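Trernier Help > Mobile arms > Faults and stops

Gripper lets go of bottle on every watchdog stop, outdoor sim only. Safety problem??

Posted by Rebecca Morelli, 2025-10-10

Hi all, in a rush, sorry if this is a mess. Two arm mobile base, running in Clirkton sim with the stock backyard scene (patio, grill, woven chairs, playhouse, you probably know it). Job is easy. Find a bottle on the patio, pick it up, drive off to the drop zone, set it down. Indoors in the kitchen scene it's been fine for weeks. Outdoors it faults, and when it faults the gripper OPENS. Bottle goes straight down.

In sim who cares, it's a fake bottle. But the same controller config is supposed to go onto the real robot end of the month and the real robot will be carrying glass over concrete with people sitting nearby. So I want to know why it stops and even more I want to know why stopping = let go.

What I see. Robot drives in past the grill, no problem. Stops, scans, picks a grasp, no problem. Grasp closes, force looks good. Then it lifts, base starts turning, and somewhere in the turn I get

WATCHDOG: arm_cmd stale, entering SAFE_STOP

and both arms go stiff and the fingers on the carrying side open up all the way. No slip before that. I plotted finger force and it's a flat line right up to the stop and then zero.
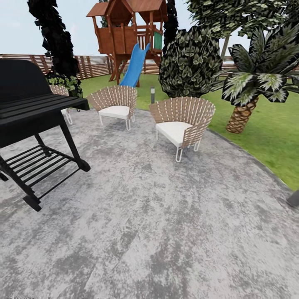

The approach part never fails, I want to be clear on that. I ran 200 episodes overnight and not one of them stopped before the grasp. All the stops are after. Worst one made it to step 659 and I really thought it was going to finish, and then same message, same fingers.

Stuff I tried already:
lower base speed (stops a bit later, still stops)
lighter bottle (no change)
more friction on the finger pads (no change, which makes sense if it isn't slipping)
turned off the second arm in the planner (no change)
different seed, differnt start position

Watchdog is at the default. I have not touched the SAFE_STOP settings, I didn't know there were any till I went looking and there's a whole page of them and half have no description.

Somebody on our team thinks the second gripper is getting too near the first and it's really a self collision stop with the wrong label. I don't buy it, the two hands have plenty of room when I pause it, but I can't rule it out either. The log only says watchdog.

Also, and I don't know if this matters, the way it holds the bottle bugs me. It ends up tilted with the neck down. Label's facing wherever. The grasp planner seems happy with that and scores it high. If the real bottle has anything in it that's going on the ground even if the grip holds.

So three things I guess. Why stale. Why open on stop. And is the tilt related or is that a whole separate thing. Any help appreciated, I have a review coming up and right now my plan is to stand there and say "it drops things".
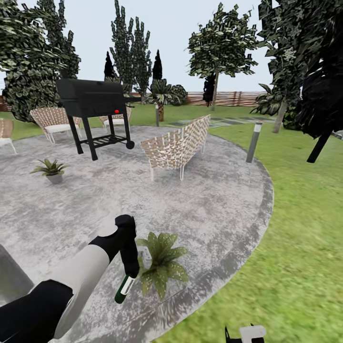

Clodagh Cullinane

OK so I've been bitten by exactly this, different scene. Taking your points out of order because the second one is the one that can hurt somebody.

Open on stop. It's a default and it's a bad one for your job. Look on that settings page for stop_grip_mode. It has release, hold and limp. Ships as release. The thinking, as far as I ever got out of anyone, is pinching: if the arm stops with somebody's hand in the fingers you want it to let go. Fair enough for an arm on a bench. For a base carrying glass around a patio you want hold, with a force cap. I'd put the cap at whatever you're gripping with now plus a little, you said your force line is flat so you know the number already.

BUT do not just flip it to hold and go home. Hold needs the fingers powered after the stop. On a lot of real grippers the stop cuts power to the tool too and then it doesn't matter what the setting says, you get whatever the hardware does with no power. Some stay shut, some sag open slowly which is almost worse. Sim will not show you this. Sim fingers always have power. Pull the stop on the real one with something soft in the hand (rolled up towel) and watch it for a few minutes. Do that before any glass. And don't write "hold" in your review as if it's a safety function unless somebody who does that for a living has signed it off, it's a config line.

You also need a way to get the thing back out of the fingers afterward. Somebody has to walk up to a stopped robot and take a bottle off it. Work out who and how, and what state the robot is in while they do it.

Stale commands. My money is on rendering. You said kitchen fine, yard not fine, slower turn means later stop. What's changing during the turn is what the cameras look at. That yard has a lot of leaves in it! Big trees, hedgy things, palm, all that foliage is heavy. When the robot is coming in it's mostly looking at flat concrete and a grill and some chairs. Then it turns and gets a face full of tree, frame takes forever, and if your arm commands are published from the same loop as the camera read they go out late. Watchdog sees a gap, stops. Arm was never in trouble.

Check: log wall time per frame next to the watchdog messages. If they line up, there you go. Also check if your watchdog is on wall clock or sim clock. If it's wall clock in a sim that's running slower than real time it'll trip on nothing.

Quick test is run it headless with the cameras off, replay one recorded grasp, and turn. If it never stops, it's the loop.

Don't fix it by cranking the watchdog up. I know it's tempting. You'll carry that number to the real robot and then a real stale command goes unnoticed for that much longer while the base is moving. Split the publisher out of the camera loop instead.

Tilt I'll leave to somebody else, I only do the base side.

bottlejack

had this. reinstalled clirkton and it went away. also update your drivers

Clodagh Cullinane

Reinstalling puts the quality setting back to low, which would make frames faster, so yeah it would go away. And come back as soon as you turn the quality up.

hal_user_north

Adding on the tilt because I don't think it's the same bug but it makes the drop worse.

If you're on the Halivier grasp planner (sounds like it from "scores it high") there's no cost on object orientation unless you give it one. It only cares that the fingers get good contact and the wrist can reach. A bottle is round so it finds a ton of grasps and some of them have the neck pointing at the floor. It has no clue there's an up.

Set an upright constraint on the object. In the object file, keep_axis, and give it the long axis of the bottle and a tolerance. Start loose. If you start tight you'll get no grasps at all if the bottle is lying down when it finds it, and then you'll be back here asking why it just sits there. I went through 4 values before mine worked and I wouldn't copy mine, different gripper.

If the bottle is lying down at pickup you also need the reorient after the lift, the constraint on its own will fight you. Lift, rotate at the wrist while base is parked, THEN turn the base. That also means the base isn't moving during the part where you're most likely to lose it. Slower but so what.

One thing I'd disagree with a little above. Hold on stop is right but I'd add a lower carry height too. You can't rule out every stop. If it does come out of the fingers, knee high onto grass is a lot better then chest high onto concrete next to a chair. Route it off the patio by the shortest way and keep clear of the seating. We used the Gallardo keepout layer for that, paint the furniture plus a margin and the planner goes around. Check that the margin includes the arm and whatever it's carrying, ours was set from the base footprint and the hand swung right over the seats.

And on self collision: it has its own message in the log. If you're only getting WATCHDOG it's watchdog. Tell your teammate.

Rebecca Morelli

OK thank you both, that's a lot. Quick update because I only had time for part of it.

Ran with cameras off, replayed a grasp, turned. No stop. Ran it again 3 more times, no stop. Cameras back on, stopped in the turn first try. Frame time goes way up right before the message. And the watchdog was on wall clock, I checked, so that's embarassing.

Haven't split the publisher yet, doing that tomorrow. I have NOT touched the timeout, promise.

stop_grip_mode was release. Set to hold with a cap, forced a stop by hand in sim, the bottle stayed put. Read your warning about real power twice and then asked our hardware person and got "hm, good question", so the towel test is now on the list ahead of everything else and glass is off the plan until that's done. Plastic only.

keep_axis: started too tight, robot just sat there. You did warn me. Loosened it, now it picks but the wrist runs out of travel on some of the reorients and it gives up and puts the bottle back down, which I can live with for now. If anyone has a good way to tell it to try the other arm in that case please post, otherwise I'll open a new thread.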